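Filed under: Bathroom > Cleaning & Organizing > Gadgets We Tried

I've been wiping down bathroom counters my whole adult life and I still hate doing it, so when Dellix started offering a home robot by the visit, I signed up for 3 of them in December. You pay $70 a visit, and the robot sets out toiletries, puts things back and tidies around the sink. Here's what I learned, mostly about my own counter!

Clear it the night before. I had over a dozen little bottles back there (samples, mostly) and the first visit dragged because of them. Leave out the soap, the toothpaste and maybe one other thing. Small clear bottles are hard enough for me to spot on veined marble, so I keep mine well back by the backsplash now.
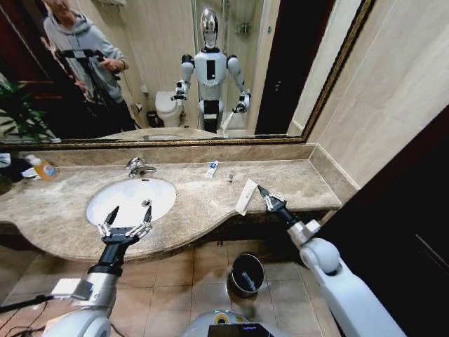
Leave new toothbrushes in their wrappers until you need them. A stiff package is so much easier to grip than a bare brush, and it keeps the bristles off the counter too. I buy them in bulk and stash the extras in a drawer.

Get the trash can out from under your feet, but keep it close. Wrappers pile up fast. And wipe the big mirror last, top to bottom, with a barely damp cloth – go easy near a gold frame, the finish on mine rubs off if I scrub.

Is the service worth it? For setting out guest bathrooms, I'd say yes. My neighbor Tapio Savolainen booked it before his in-laws came and was thrilled. For real scrubbing, no, you'll still be down there with a brush around the drain. It's slow, too, and I wouldn't book it on a morning when people need to shower.

One more thing, ask for the late slot when you book. My early one got moved twice, and the later one never did.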